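Samedi, 7 h 40. Repris la lecture des livres d'atelier de la maison Lavero, deuxième registre. Les commandes sont inscrites par numéro de dessin, sans nom de client avant la page 31. La pièce 197 est un bracelet articulé en platine, serti de diamants taille ancienne, monté par Teodoro Bautista. Le poids du métal figure en marge, au crayon, d'une autre main que celle du registre.
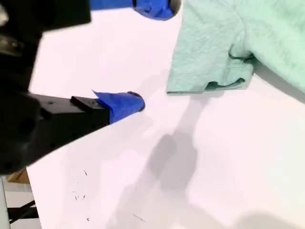 Vol. 2, p. 197

Coïncidence de numérotation relevée à l'instant : page 197 du relevé, pièce 197 du registre. À signaler dans l'index pour éviter les confusions.

Comparé ensuite les poinçons. Celui de Lavero est un losange vertical, initiales séparées par une étoile à cinq branches. Sur les pièces sous-traitées à l'atelier Lumbantobing, l'étoile manque et le losange est plus étroit. Rosário Carvalho soutient qu'il s'agit d'une matrice usée. Je n'y crois pas - l'usure arrondit les angles, elle ne réduit pas la largeur. Demander à Tomás Barros une empreinte du fermoir de la broche 3167, à l'échelle.

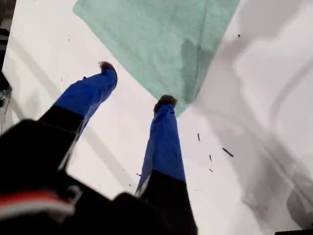
Tissu vert d'eau, doigts gainés de bleu.

11 h 15. Appel de Gregor Dalgleish au sujet du collier Hamia. La vente est repoussée en juin. Estimation inchangée. Il confirme le remplacement de deux chatons, sans trace de soudure au laser, donc réparation probablement ancienne. Le rapport mentionne plus de 2000 heures de travail pour le collier d'origine, chiffre repris partout et que je ne retrouve dans aucun registre. Je le supprime de la notice.

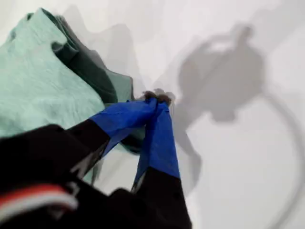
Reste la question des émaux. Lourenço Teixeira attribue le fond guilloché du nécessaire Pelix à l'atelier principal, sur la foi du seul motif en grains d'orge. Le pas est pourtant irrégulier dans l'angle inférieur droit, ce que le tour de Lavero ne produisait pas. À revoir sous binoculaire avec éclairage rasant.

Fin de séance à 18 h. Pages 31 à 58 transcrites, index à reprendre à la lettre M.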